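Waken Kitchen Notes: a thread by Thảo Thân
2 min read

1/ I am a line cook by training. Since March I work at Waken in Plarville, where the robot arm practises on a toy kitchen before it is allowed near a real one. My old job had 100 covers a night. My new one has one sink and two burners.
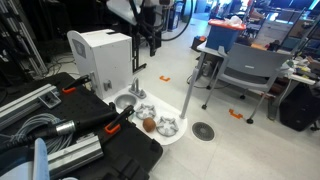 The bench side, clamps and cable included.

2/ My colleague Diễm Dương washed dishes for years. Now she writes the task cards. She did 105 of them this spring, and her wrists don't hurt any more. She does miss the radio.

3/ What changed the most is the talking. In a restaurant you shout. With us everyone is quiet and looks at the gripper.

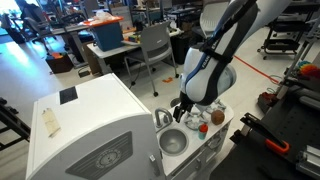

4/ My own work is to decide what "put it near the stove" means. A cook knows it without words. For the arm I must write it down, and then I discover I don't agree with myself. Take the little teal bottle with the red cap in front of the burner: is this "near" or "in the way"? Diễm says in the way. I say near.

5/ Nobody lost a job here yet, but at Tarken, where my cousin packs lunches, they cut the evening shift. I think about this on the bus.

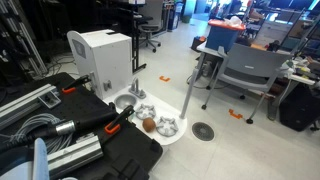
Vol. 3, No. 62

6/ I asked for two things: paid training for kitchen staff, and a cook in the room when tasks are chosen. The first one is approved. For the second I am still waiting.

Related
Diễm's task cards, part one
Night shift at Nghiêm

© Waken, Plarville | Contact | Back to top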